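The conductor of the Hambridge Choral Union would like it known that she did not choose the Dromari Requiem for its length. "It's 104 minutes," she says, pouring tea in the vestry. "I chose it in June, when everything feels possible."

The piece calls for double choir, a mezzo soloist and 3 harps. Hambridge has one harp, and a pianist who has been asked to think about water. The altos number 22 on a good night. "The tenors are a matter of faith," she adds.

Rehearsals began badly. The hired scores arrived in two editions with different bar numbers, so every instruction had to be given twice. "I'd say bar 3000 and half of them would have believed me."

She is fonder of the slow movements than the fast ones, and fondest of the Sanctus, where the mezzo sings alone over a held chord in the basses. Asked how long they can hold it, she looks into her cup. "We stagger the breathing. In theory." 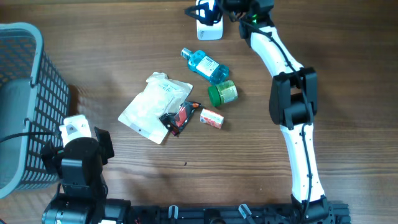

According to one of the second basses, the chord is perfectly safe and it is the sopranos who go flat. She has heard this before. "They've all got a theory," she says, and goes off to find the other edition.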